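Mitmachen gesucht: Wir richten Tee- und Kaffeetische ein

Bevuva – Tischservice und Getränkestationen für Besprechungsräume, Wartezimmer und Seminarhäuser

Wer schon einmal in einer Besprechungspause vor einem Kasten mit zerdrückten Zuckertütchen und einem einzigen Rührstäbchen stand, weiß, wie viel an so einem kleinen Tisch hängt. Wir kümmern uns um genau diese Tische. Wir füllen auf, wischen ab, sortieren, stellen Tassen und Becher zurecht, und wir machen das richtig gern!

Für unser Team am Standort Holtbridge suchen wir ab sofort Mitarbeiterinnen und Mitarbeiter (m/w/d) in Teilzeit. Vorkenntnisse aus Hotel oder Gastronomie sind schön, aber keine Bedingung.

Im Haus Murín betreuen wir den größten Teil unserer Tische, vom kleinen Zweiertisch am Fenster bis zur langen Anrichte im Seminarbereich. Die meisten sind aus hellem Holz, darauf der dunkle Kasten für Beutel und Päckchen und was der Raum sonst noch braucht.
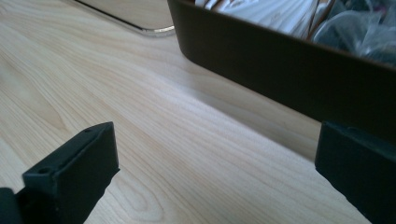 Heller Holztisch mit dunklem Behälter

Was du bei uns machst

Du gehst morgens deine Runde und schaust dir jeden Tisch an. Was fehlt, was liegt quer, was muss weg? Verpackungen und zerknüllte Servietten kommen raus, der Kasten wird ausgewischt und neu bestückt. Danach sind Glas und Becher dran und zum Schluss die Tischplatte, immer mit der Maserung und mit einem gut ausgewrungenen Tuch. Helles Holz verzeiht keine Kaffeeränder, das lernst du am ersten Vormittag.

Mittags gibt es eine zweite, kürzere Runde. Dazwischen liegt die Arbeit im Lager: Kartons auspacken, Päckchen vorsortieren, Nachfüllbeutel für den nächsten Tag packen. In einer vollen Woche gehen bei uns bis zu 1.000 Zuckerpäckchen über den Packtisch, und ja, die stellt jemand von Hand in die Fächer. Manche finden das eintönig. Wir hören dabei Radio und sind meistens früher fertig als geplant.

Einmal im Monat probieren wir neue Anordnungen aus. Dann sitzt das ganze Team um einen Tisch und schiebt Kästen, Gläser und Deckel hin und her, bis alle zufrieden sind. Kommt man mit der linken Hand genauso gut an die Päckchen wie mit der rechten? Steht der Becher im Weg, wenn man nach hinten greift? Solche Fragen können bei uns eine halbe Stunde dauern – und deine Meinung zählt vom ersten Tag an.

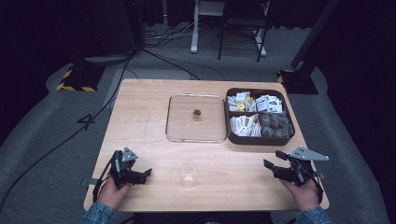

Bei den Fächern haben wir eine Regel, die sich über die Jahre bewährt hat: Flaches nach hinten, Schmales aufrecht nach vorn, alles Runde und Kleine in ein eigenes Fach. Wie voll ein Fach werden darf, entscheidest du mit Augenmaß. Man soll ein Päckchen herausziehen können, ohne dass drei andere mitkommen. Wenn du eine bessere Lösung hast, probieren wir sie aus, so ist auch die jetzige entstanden.

Was du mitbringst

Du arbeitest ordentlich und hast ein Auge für Kleinigkeiten. Du bist morgens wach (die Runde beginnt um sieben) und kannst einen beladenen Servierwagen schieben. Deutsch brauchst du so weit, dass du Lieferscheine lesen und im Haus freundlich Auskunft geben kannst. Eine Belehrung nach dem Infektionsschutzgesetz ist nötig. Wenn du noch keine hast, melden wir dich an und übernehmen die Gebühr.

Was wir bieten

Eine Teilzeitstelle mit fünf Vormittagen pro Woche und festem Dienstplan, am Wochenende ist frei. Für die Probewoche zahlen wir pauschal 373 Euro, danach gilt der Stundenlohn, den wir im Gespräch offen mit dir durchgehen. Arbeitskleidung und Schuhe stellen wir. Tee und Kaffee gibt es sowieso, und an der Teesorte des Monats darfst du mitbestimmen.

Außerdem suchen wir eine Aushilfe für unser zweites Lager in Hiltbridge, vor allem zum Auspacken und Vorsortieren. Dort stehen 700 Fächer im Regal, und ein paar davon warten seit dem Umzug auf eine vernünftige Beschriftung. Wer so etwas mag, bitte unbedingt melden!

So bewirbst du dich

Ein paar Zeilen reichen, gern mit kurzem Lebenslauf, ein Foto brauchen wir nicht. Schreib dazu, ab wann du anfangen kannst und ob dich Holtbridge, Hiltbridge oder beides interessiert. Ansprechpartnerin ist Jozefína Polák, Teamleitung Tischservice. Bewerbungen nimmt auch der Empfang im Haus Murín entgegen, Stichwort »Teetisch«.

Zum Schnuppern laden wir am Samstag, 14. November, von zehn bis zwölf Uhr ein. Bitte kurz vorher Bescheid geben, damit wir genug Schürzen bereitlegen.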